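Open day recordings - README

Last edited 8 Jul 2020. Still rough, will tidy when there's time.

What this is

Recordings from the Drivum open day, floor-tidying demo. Two-armed robot, tiled room, litter on the floor. Visitors came in small groups, watched a run, asked things, moved on. We kept recording the whole time, so you get the good runs and the bad ones. The set is called Jevis because the folder was already called that.

Hardware is Drivum's. Control software is Onu, the April build, not the newer one. Lavach did the storage and the first pass of labelling.

What's in it

3509 clips in total
126 held back for testing (folder: test)
the rest in train, no validation split, make your own
one text file per clip with the task name and the outcome
clips over 3000 frames have been cut in 2, second half has _b on the end

Tasks

sweep - broom in the left gripper, long-handled dustpan in the right, litter goes into the pan
pick - grab one bit of litter, drop it in the bucket
Nothing else. There was meant to be a table-wiping task but we ran out of day.

Sweep is the harder one by a long way. Both arms have to agree on where the front edge of the pan is, and paper scraps don't help, they're so light.

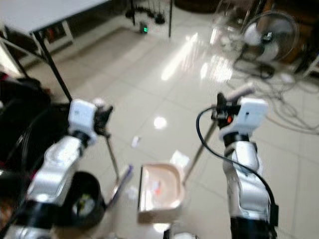 Most failed sweeps in the set are the pan lifting a little at the front so the litter goes underneath. Labelled pan_lift. If the broom missed altogether it's broom_miss. If a run was stopped by hand for whatever reason it's stopped, and please don't count those as failures, quite a few were only because the next group had come in.

Visitors liked the sweeping best. Lots of questions on why it goes so slowly, and the answer is that we had the speed turned down for the day. So don't use these clips to say anything about how fast the system can go. Speed was turned up a bit for pick, back down for sweep. The setting is in the text file, last line.

Litter

Tissues, paper scraps, sweet wrappers, that sort of thing. Put down by hand between runs, no fixed layout. Some visitors asked to place their own and we let them, those clips have visitor=yes. They are noticably nastier than ours. Good test material.

Known problems

Shiny floor. Reflections of the lights and windows move about as the camera moves, and plain background subtraction falls over.
Fast arm movement blurs. We left the blurred frames in.
Cables on the floor. A few early runs have litter lying against a cable, outcome is often wrong on those.
Pick outcomes were labelled from the last frame only. If something went in and bounced out it should say fail, but check.

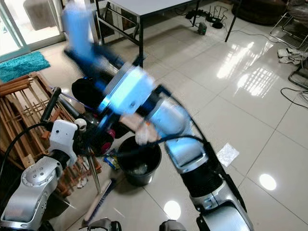 Could the outcome for pick be split into two, one for the grasp and one for the drop? I've been going through the test folder and at the moment a tissue that never left the floor and a tissue dropped beside the bucket both come out as fail, and for my purposes those are very different things. I'd happily relabel the 126 myself if somebody sends me the format. Also the _b clips have no outcome line at all, is that on purpose?

Reply to the above - yes to the split, it'll be in the next version as grasp and drop. Format is in notes.txt, send the file back and we'll merge it. The _b thing is a bug, use the outcome from the first half for now.

Using it

Fine for research and teaching. Ask before putting clips in anything public - faces of visitors were taken out but voices weren't, so strip the sound first. Say it came from the Drivum open day and give the verison number, which is at the top of notes.txt.

To do

grasp / drop labels
fix _b files
recheck the cable runs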